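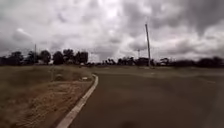 Subject: Re: Drarnby open day — what did I miss?

Hi all,

Quick one, typing this on the train so excuse the spelling. Will try to do Youssra's questions in order but no promises.

Youssra Salem wrote:
> Gutted I couldn't get to Drarnby in January. Could somebody who went
> write a few lines for the list? Mainly want to know (1) did the Bornik
> run outdoors on the road or only in the hall, (2) how does it hold its
> line with no lane paint, and (3) did anyone get a straight answer out
> of Stirnier on price. We have to decide on the loan unit soon and all
> I've got is the leaflet.
>
> Also is there parking for next time, the map is useless.
>
> Youssra

(1) Outdoors, yes. Hall was talks and coffee only. Two goes in the morning, one after lunch, all on the site road. Flat, open, grass on both sides, trees a good way off. Top speed was capped for visitors so don't read much into how slow it looked. Runs were 200 metres each, then someone walked out and turned it round by hand, which I thought was a bit of a cheek for a robot that costs what it costs. They say turning on its own is in the next release. They said that last year too.

(2) Kerb, mostly. It looks for the edge of the tarmac and keeps a set distance off it. Where there's a clean pale kerb against dark road it's very happy. Asked what it does when the kerb gives out and the road just runs into grass — answer was it falls back on its own idea of where it's been for 10 seconds, then stops and waits for a person. Ten seconds is fine at walking pace. Not sure I'd want it at any sort of speed.

The other bit I pushed on was painted edges.

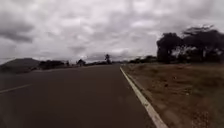 A white line with bare dirt right up against it ought to be easy, and the chap from Roussel (they do the vision side) said it is, when the paint is fresh. Worn markings are the trouble. It'll pick up a faint line, lose it, pick it up agian, and each time there's a little wobble in the steering. They've got a setting that makes it ignore anything too pale. Default is off. If we take the loan unit somebody please write that down, it's page 6 of the handout and easy to miss.

Cloudy the whole time I was there, so no hard shadows, which they admitted suits it. I asked about low sun. Lot of looking at shoes. Somebody from another group asked about dust on the lens and got a better answer: wipe it, there's a cloth in the lid.

(3) No. Got "depends on the package" twice. The loan is free for the first month, after that you talk to Stirnier. Ask for the quote in writing and mention ticket 1106, that's the one I opened at the desk for our group so they should have the details. Should.

Other odds and ends —

Stop button works. They let people press it mid run and it pulls up sharp, I had a go. Remote one has a delay you can feel. Would want both.

Batteries swap without tools. Charger is noisy, don't put it in the office.

Log files come off on a stick as plain text now, no more of that awful viewer. For me the best news of the day tbh.

Parking: field behind the hall, come in by the second gate, first one is locked and you can't turn round. Took me three goes to reverse out. Bring boots.

My vote is take the loan, try it on our own back road where the kerb is rubbish, then decide. Happy to do the form if Youssra can sort insurance. Have the handout, will scan it tonigth if the scanner behaves.

Right, my stop.

M.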